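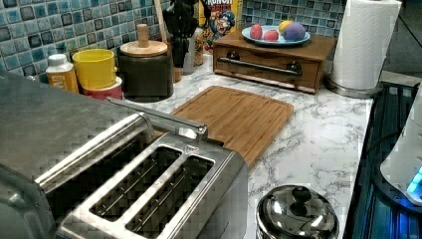

Fumiko thinks the 58 is wrong. She left a note on my printout before I got in, and her point is that a parole hearing and a resentencing hearing are two different animals, so why are they sitting in one column? Fair! I'd lumped them together back when the sheet was tiny and then never went back.

November, morning. So, re-coding day. I pulled all 97 Leltcombe files again and started over with two columns, one for people who went before the parole board and one for people whose judge reopened the sentence. Slow going (the older orders are scanned sideways, and half of them bury the hearing type on the last page), but I got through the first box before lunch.

Three files I can't place at all. The order says "sentence modified" and gives no statute, no motion, nothing. Vasco says check the docket sheets from the county before guessing, so those are parked with a yellow tab. Please don't file them, anybody!

Other thing: time served. I've been counting from the sentencing date, and Haruto counts from the arrest date, jail time included. On a long term it hardly matters, but for someone right at the eligibility line it decides whether they're in our group or out of it. We talked it over and went with arrest date. That means my old tab is no good now, sorry, use the one called Nokari 3.

2:40 pm. Ibarra County wrote back about the records request. They want $200 for copies and won't send anything by email. Asked Shigeru if the grant covers it, waiting to hear.

Still to do: second box, docket sheets for the yellow tabs, and fix the chart title, which still says "parole."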